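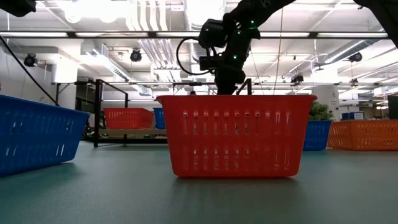 Zolemow has announced the Nela range of slotted plastic storage baskets for stockrooms, school resource rooms and home utility areas. The range will be available to trade buyers in the United Kingdom from November, with orders open from Wednesday, October 4, 2023. All baskets in the range share one basic form. The walls taper from a wide rim to a narrower base, the lower corners are rounded, and two rows of narrow vertical slots run across the side, the upper row cut longer than the lower, as on the red basket. The rim flares slightly outward and serves as the lifting edge. No separate handles are fitted, so there are no moving parts to clean or replace.

The taper allows empty baskets of the same size to be nested for transport and storage. Nested baskets should be separated by lifting at both ends of the rim together. Pulling at one end can cause the walls to bind, particularly in cold stores. Baskets are not intended to be stacked when full unless a shelf or board is placed between them.

The slots have two purposes. They let air reach the contents, and they allow a first check of what a basket holds without taking it down from the shelf. Small loose items such as screws, beads or pen caps may pass through the openings and should be kept in a closed tub or bag inside the basket.

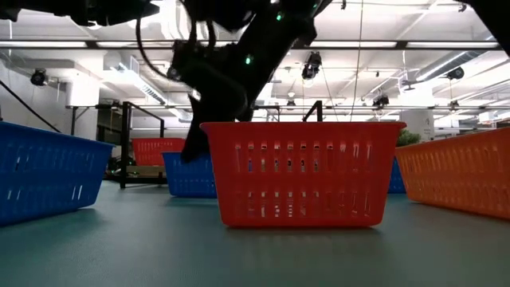 Zolemow Trade Bulletin, Issue 9, page 2

Colours in the range include red, blue and orange. The colours carry no fixed meaning and buyers are free to set their own scheme. Zolemow recommends that a scheme be agreed before baskets are put into use — relabelling shelves afterwards takes longer than most sites allow for. A common arrangement is to give one colour to incoming goods, one to items ready for issue and one to returns. Where baskets of different colours stand close together on a bench, a label on the front rim is still advised, as colour alone is not a reliable guide for all staff.

Before launch, the range was placed on trial for almost 600 hours of bench use at the Oner packing site. Staff there used the baskets for sorting mixed household goods and reported on lifting, nesting and cleaning. Following their comments, the inner edges of the slots were smoothed to reduce snagging on knitted items.

Cleaning is by hand with warm water and a mild detergent. Abrasive pads will dull the surface. Baskets should be left to drain upside down and be fully dry before nesting.

Nela baskets are supplied in packs of 5, in single or mixed colours. Distribution is handled by Santoso, which also holds the data sheets and sample stock. Sample requests should state the colour required and the intended use.

Ends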